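仿真套件 Kutix 试用评审会 会议纪要

2022年4月7日
记录：Vija Lukoševičius
阅读时间：14分钟

会议地点：二楼小会议室，Clelent 一方远程接入
主持：孟工
到会：孟工（机械），柯敏（控制），邵工（产线），小冉（算法），Vija（记录）
远程：Vlasta Živković（Clelent，Kutix 应用支持）
请假：采购组，会后看纪要补意见

一、上次遗留事项

1. 试用账号的权限问题已解决。小冉和柯敏都能建场景、改物体参数、导出日志，邵工的账号只读，他说只读就行，免得手一滑把别人的场景删了。

2. 夹爪模型的指尖长度要不要按我们自己的改。孟工把测量值发给了 Clelent，对方两天后就给了更新包，这个速度大家都很满意。旧的指尖参数保留在另一个分支里，需要对比时可以切回去。

3. Patholm 项目的保密条款。法务回复说，试用阶段用替代物体就不涉及客户零件，可以继续。于是我们用的是小冉自己捏的那个青绿色多面体小盒，上面开一个方口。名字没人正式起过，日志里写的是 cup_b，纪要里统一叫“小盒”。

4. 上次说要借的那台工作站还没到位。见第六节。

二、Kutix 是什么，我们为什么看它

给没跟过前两次会的同事补几句。Kutix 是 Clelent 的托管仿真套件，机械臂、夹爪、桌面和光照都在里面，动作脚本可以从外面接。我们在 Gaillard 这边的老办法是直接上真机试姿态，试一次要占一个工位，还得有人守着急停。Patholm 那条线要换一批新容器，形状都不规整，夹取姿态得从头摸，所以孟工年初就提出来先在仿真里筛一轮。

试用包给了1000回合的额度，到开会前用掉367回合。每回合上限400步，超了就自动停，算未完成。正式订阅的报价是每月494欧元，含技术支持，不含定制模型。

小冉先讲了总体感受，我照原话记：“好用，真的好用，我周末都在玩。”（孟工：周末玩的不给算加班。）她说最惊喜的是改一个参数到看见结果之间几乎没有等待，喝口水的工夫就能再来一次，这样人就愿意多试，以前觉得“算了别折腾了”的想法现在都会顺手跑一下。

三、演示与讨论：小盒任务

Vlasta 远程共享屏幕，小冉在本地操作，两边轮流讲。场景很干净，深棕色桌面，浅色墙，桌上只有一只小盒，机械臂从左侧伸过来。小冉解释，她有意不放别的东西，先把姿态本身弄清楚，障碍物以后再加。

任务分几段看：靠近、对准开口、接触、闭合、提起。今天主要讨论接触这一段，也就是指尖碰到开口上沿的那一下。 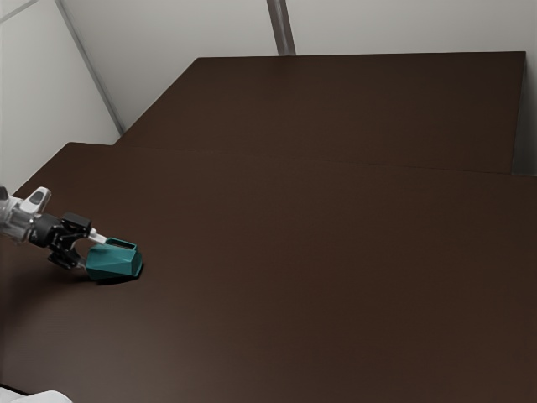

柯敏提出，接触段的控制方式要早点定。我们真机上用的是位置控制，碰到边沿时如果高度差一点，盒子就会被推着走。在 Kutix 里可以切换成柔顺模式，把某一个方向放软，其余方向保持刚性。他试了两种设置，日志都留着，会后发给大家。他的倾向是竖直方向放软，水平方向不动。

邵工问，仿真里的软和真机的软是不是一回事。柯敏说不能直接等同，刚度数值要重新标，但趋势可以参考：哪种姿态容易把盒子顶歪，在仿真里先看出来，上真机就少走一段冤枉路。Vlasta 补充说，他们有一份标定步骤，需要在真机上按几个固定姿态轻压一块平板，把力的读数回填进去。她会把文档发过来，中文版没有，英文版写得比较细。

孟工对几何很感兴趣（他看到斜面就来劲）。小盒外壁全是折面，形状不规整，两指夹外壁的话，闭合时两边受力方向可能对不上，盒子会转。他的想法是优先试夹开口的一侧壁，一指在里一指在外，壁厚如果够均匀，这样夹持面就有了。小冉说这个姿态她也跑过几组，问题在于伸进开口的那根手指空间有限，角度偏一点就先撞到口沿。

大家就这个问题讨论得相当热闹，记几条主要的：

孟工：开口是长方形的，长边方向余量大，手指应该顺着长边进，腕部转一下就行。

柯敏：转腕可以，但要查关节限位，靠近桌面时前臂会压得很低。

小冉：可以让脚本在靠近之前先算一遍，两种腕部朝向里挑离限位远的那个。Kutix 有现成的接口，返回各关节余量，她昨天刚发现的，文档里藏得有点深。

Vlasta：承认文档里那一页确实不好找，已经记下来了，会往前挪。

邵工：不管怎么进，提起来以后盒子不能晃，产线下一步是放进托架，托架口不大。

关于晃动，柯敏建议在提起之后加一个停顿段，等姿态稳定再平移。小冉认为停顿可以有，但别写死时长，用速度阈值判断更好，盒子停稳了就走。孟工赞成后者，邵工也赞成，他关心节拍，写死的停顿到最后都会变成产线上赖着不走的等待时间。决定按阈值来写，阈值先取保守值。

四、起始姿态与视野

这一部分原本不在议程里，是邵工提的，讨论下来大家觉得很有必要，单列一节。

邵工的问题是，每回合开始时手臂停在哪里。小冉目前的脚本里，手臂抬得比较高，离小盒有一段距离，好处是不挡住物体，腕部旁边那个像传感器的部件周围也留有余地；坏处是每回合都要先走一大段空路，400步里有不少花在路上。
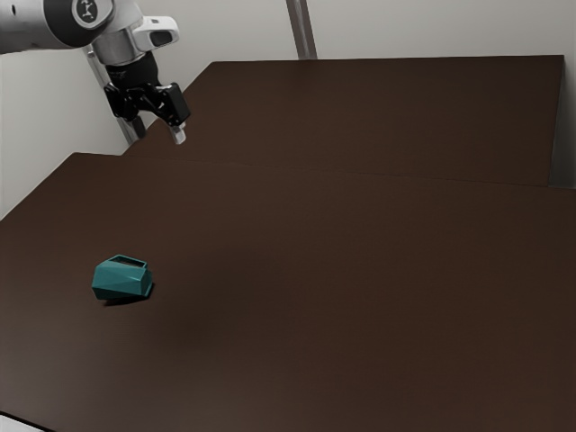 柯敏给了一个折中办法：采图用高位，采完图以后中间加一个过渡点，过渡点放在物体上方，从过渡点往下才算正式的抓取段。这样统计的时候也清楚，空路归空路，抓取归抓取，两段的步数分开记。小冉听了马上说今天下午就能改，她很喜欢这个办法，因为现在日志里一个未完成的回合，看不出是路上耽误了还是对准那一步卡住了，得一帧一帧翻。

孟工提醒，过渡点的高度要跟真机的安全高度一致，真机旁边有支柱，手臂回退时不能随便扫。Vlasta 说场景里手臂后方的立柱是带碰撞体的，手臂碰上去回合会报错停下，可以放心让脚本去试。孟工问报错信息里写不写是哪个连杆碰的，Vlasta 现场查了一下，写的，连杆名和接触点都有。孟工连说两个“好”。

邵工又问，高位看下去，折面颜色有深有浅，识别会不会把一个面当成一个单独的物体。小冉说这正是她想多跑几组的原因，光照可以在 Kutix 里随机，亮面暗面会跟着换，识别模型如果只认某一种明暗，很快就会露馅。她提议把光照随机和位置随机分开做，先固定位置换光照，再固定光照换位置，最后合在一起。柯敏觉得可以，但最后合在一起的那组要留足额度，别前面花光了。

小冉当场把额度重新分了一下，写在白板上，大意是前两组从简，第三组占大头。具体数目她会写进试验计划，本纪要不重复。

关于桌面颜色：现在是深棕色，我们产线上的台面是浅灰胶垫。柯敏问要不要改成一样的。Vlasta 说换材质就是换一个文件，摩擦系数要另外给，外观和摩擦是分开的两项，很多用户改了颜色以为摩擦也跟着变了。孟工说胶垫的摩擦他手里有数，是前年做滑动试验时留下的，他去翻一翻。小冉希望深棕的场景也保留，作为基准，后面每次改动都拿来对一对。

五、对产品的评价

孟工请每个人讲喜欢的和不满意的，Vlasta 在线上听，说请大家尽管直说。

小冉
喜欢：上手快，建场景只用了一个上午。脚本接口清楚，变量名起得老老实实，一看就懂。回放功能特别棒，能拖着时间轴往回看，还能从任意一步重新开始，她演示的时候全屋人都凑过去了！
不满意：回放导出的文件太大；批量改物体位置时没有撤销，她有一次把一组坐标全改错，只好手工敲回去。

柯敏
喜欢：控制模式切换做得干净，日志里每一步的指令值和实际值都有，时间戳对得上。他接过别家的仿真，光对时间戳就对了一个星期。
不满意：柔顺模式的默认参数偏软，新手容易得到一个看着像在水里游的手臂。希望默认值硬一点，或者弹个提示。

孟工
喜欢：碰撞检测报得细；夹爪模型的更新很快。他特别提到，夹爪各块之间的缝隙和外形都照实物做了，没有拿一个大方块糊弄，这对贴近桌面的姿态很要紧，夹爪下部离桌面还剩多少，直接影响能不能夹矮的东西。
不满意：改几何模型必须通过 Clelent，自己不能传。他理解这是质量把关，但希望至少指尖能自己换，我们指尖垫三天两头就要换一种。

邵工
喜欢：他不写脚本，只看回放，也能看懂发生了什么，可以拿去给产线班长看，大家对着同一段回放讲话，比对着表格讲省劲多了。
不满意：界面没有中文；汇总页的“完成”两个字（他指 completed 那一栏）定义不清，是夹住就算还是放好才算？

最后这一条引起不少共鸣。Vlasta 解释，默认定义是物体离开桌面并保持到回合结束，但可以自己写判定函数覆盖它。小冉承认她前面那批回合用的都是默认定义，没有检查放置。孟工于是决定：前面的汇总数字暂不对外引用，等判定函数改好后重新统计，旧回合如果日志够用就补算，不够用就不要了。

我自己也插一句（记录人也有发言权吧）：我负责把试验结果整理给 Patholm 那边，最需要的是每回合能有一个稳定的编号和一张起始图，写报告时直接引用。Vlasta 说编号是现成的，起始图要在设置里打开，默认是关的。会上当场打开了，谢谢！

六、工作站与部署

托管版目前用着没问题，晚上偶尔慢一点。柯敏问有没有本地部署版，理由是将来如果放入客户零件，法务多半不同意上传。Vlasta 说有，价格另谈，功能与托管版一致，更新要手动拉。她会在一周内发一份说明，包括对显卡和硬盘的要求。

借工作站的事，IT 那边回复是机器在修，风扇的问题。小冉说她现在的笔记本跑托管版够用，本地版再说。孟工让我去催一下，至少要有个日子。

邵工问本地版能不能跟我们的机器人控制柜直连。Vlasta 说可以通过中间接口，她见过类似接法，但没有在我们这一型控制柜上试过，不敢打包票，需要的话她可以拉一位同事一起看。柯敏表示先不急，脚本导出再导入也能用，等姿态筛完再谈直连。

七、从仿真到真机

这是孟工最想谈的，时间有点不够，先定一个大框架。

第一步，在 Kutix 里按新的判定函数筛姿态，挑出候选。候选里必须同时有夹外壁的和夹开口侧壁的，哪怕前者看起来不占优，真机上也要对照一下，折面的摩擦在仿真里未必准。

第二步，打印小盒实物。孟工负责，尺寸按小冉的模型来，颜色随便，邵工说最好还是青绿色，跟屏幕上一样，他看着亲切。（通过，前提是仓库有这个颜色的料。）

第三步，真机低速试，柯敏主操作，孟工旁边看。每个候选姿态都要录像，录像编号跟仿真回合编号对应，由我来维护对照表。

第四步，把真机上量到的偏差回填到仿真里，重跑一遍。小冉很期待这一步，说这才是她报名参加这个项目的理由。

邵工问第三步能不能挤进产线的维护窗口，答复是争取5月，窗口具体时间由邵工去协调。孟工说宁可晚几天，也别把真机试验和产线检修排在一起，上次两拨人抢一个急停按钮旁边的位置，站都站不下。

讨论中还提到一个细节，真机的台面有一条接缝，两段拼起来的地方，小物件如果正好落在接缝上会有点歪。仿真里前后两块台面交界的地方也有一道缝，但小盒放得离它很远，没有碰上这个情况。小冉打算专门加一组，把小盒往接缝那边挪，看看姿态要不要修正。孟工觉得有意思，让她排在光照随机之后。

八、是否订阅

孟工问大家的意见。在座的都赞成继续，分歧只在何时转正式。

小冉和柯敏希望马上转，试用额度虽然还有余，但新的三组计划跑下来会比较紧张，而且正式版才开放并行，几个场景可以同时跑。

邵工建议先把试用额度用完，拿到一份按新判定统计的结果，再去找采购，这样申请理由写得实在。每月494欧元不算离谱，不过采购一定会问用在哪里、用多久。

孟工采纳邵工的意见，同时请 Vlasta 确认试用期能否延长，免得额度还在、时间先到。Vlasta 说延长到5月底应该没有问题，她回去走个流程，书面答复。另外她主动提出，转正式之后试用期的场景和日志可以原样保留，不用搬家。小冉当场鼓掌。

孟工个人表态：他看过的同类产品里，这一款最对他的胃口，缺点都摆在明面上，支持的人也真的懂夹爪。

九、决议与分工

1. 过渡点方案采用，采图段与抓取段步数分开统计。小冉改脚本，柯敏复核关节余量。
2. 提起后的等待改为速度阈值判断，保守取值。小冉。
3. 编写新的完成判定函数，包含放置检查；旧回合能补算的补算。小冉写，邵工确认“放好”的定义。
4. 柔顺模式两种设置的日志发全体。柯敏，本周内。
5. 真机标定步骤文档发送。Vlasta。
6. 胶垫摩擦数据查找，小盒实物打印。孟工。
7. 浅灰台面场景另建一份，深棕场景保留作基准，不得改动。小冉。
8. 试用延期书面答复，本地部署说明。Vlasta，一周内。
9. 工作站催办，回合与录像对照表模板。Vija。
10. 真机试验窗口协调。邵工。
11. 给 Clelent 的改进建议清单（撤销功能、默认刚度、自换指尖、中文界面、汇总页定义），由 Vija 整理后统一发出，其他人不要零散发邮件。

十、其他

柯敏问能不能把今天的回放给新来的实习生当教材，Vlasta 说没问题，内部使用随意。

邵工建议下次会把班长也请来，带一只真容器，盖上布也行。孟工说要先问法务，我来问。

下次会议时间待延期答复后再定，仍由孟工主持。议题先收两条：光照随机的结果，以及夹外壁与夹开口侧壁的对照。有补充的请直接回复本纪要，发现我记错的地方也请尽快说，尤其是第三节，当时四个人同时在讲话，我的笔跟不上。

抄送：采购组，Patholm 项目组

联系：Gaillard 自动化组，Vija Lukoševičius
© 2022 Gaillard 内部资料
返回顶部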